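Print this page | E-mail this question

Sizing a bench and budget for one arm, a reader and tip boxes

Posted 07/11/2019 by benchplanner

We are a small assay lab planning our first automated cell. The arm would move plates between a reader and a couple of holding positions, and fetch tips. Throughput is low, 17 plates on a busy day, so speed is not a concern. Cost and floor space are.

I have two quotes. Nostov quoted a complete cell with enclosure, installation and training. Ranavura quoted the arm, gripper and pedestal only, and leaves the layout, the plate holders and the programming to us. The Ranavura price is far lower on paper but I don't trust the comparison. The room is small, with walls on three sides, and facilities wants the footprint by April so they can move an outlet and a data drop.

To work out the footprint I modeled the layout in simulation before asking for a revised quote. Instruments are on the left of the mat, arm pedestal on the right, plate positions along the front of the instruments. 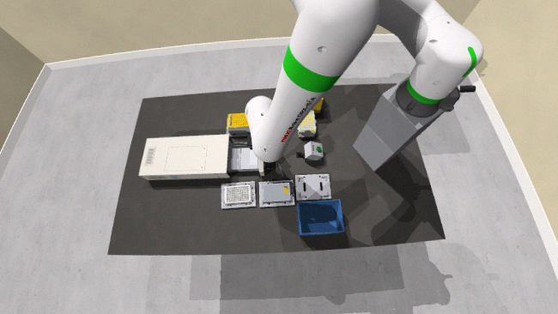 Layout with pedestal at right, reader-type instrument at left, tip boxes behind, blue bin toward the front.

The plate positions in the model are placeholders. I can shift any of them, but the instrument needs to stay on the left for service access.

Questions:

1. Is it reasonable to budget from a simulated layout, or should I pay for a site survey first?
2. What line items do people usually leave out when they buy the arm separately?
3. Should the pedestal stand on the same surface as the instruments or be anchored on its own?

Budget ceiling is fixed for this year. Anything we miss waits until the next cycle.

Answer 1

Go with the complete cell. We bought parts separately and it took 11 months to get running. Not worth it.

Answer 2

It depends on whether you have someone on staff who can program and maintain it. Assuming you do:

Budgeting from simulation is fine for reach and footprint. It is poor for cable routing, connector clearance and anything that opens, so look up the clearances in the instrument manuals and draw them as solid blocks. Tip box lids are another one. Your boxes are drawn open, with the tip grid showing. If they arrive lidded, someone takes the lids off by hand or you need a station for it, and that station takes up mat space.

I would pay for the survey, but after the second revision of the layout. Usbridge did ours and charged a flat fee for one visit. Had we called them sooner we would have paid twice, as we moved the pedestal in between.

Items left out of our first budget:

- Gripper fingers. The standard set held our plates in one orientation only. We ordered a second set.
- Plate nests. Ours were from Declercq. Buy spares in the same order or you will pay shipping again.
- Instrument driver or software license. Ask for this as a separate line. Some vendors include it for the first year and bill for renewal.
- Risk assessment and whatever guarding comes out of it. A small room does not count as guarding.
- Power conditioning, if your building needs it.
- Waste. Decide where used tips go and how often the container is emptied. Ours fills in 2 hours at full load.
- Staff time. We logged 141 hours on teaching positions and error recovery. That figure was not in any quote.

On the pedestal: anchor it on its own if facilities allows. We had the arm bolted to the instrument table and the reader flagged vibration errors during fast moves. Slowing the arm down cured most of them. At your volume you may be able to live with reduced speed, so ask for the floor loading data and decide from that.

Add both totals again with these lines included. In our case the gap between the two routes shrank by more than half. We still bought separately.

Answer 3

Agree with most of the above. One addition: check reach to the far left of the instrument with the gripper pointing straight down and a plate in it. The reach on the data sheet is usually measured without the gripper. If the far position is marginal, move the pedestal before facilities moves the outlet.

Also ask Nostov whether they will sell the enclosure without the rest. They did for us, though the lead time was long.

Print this page | E-mail this question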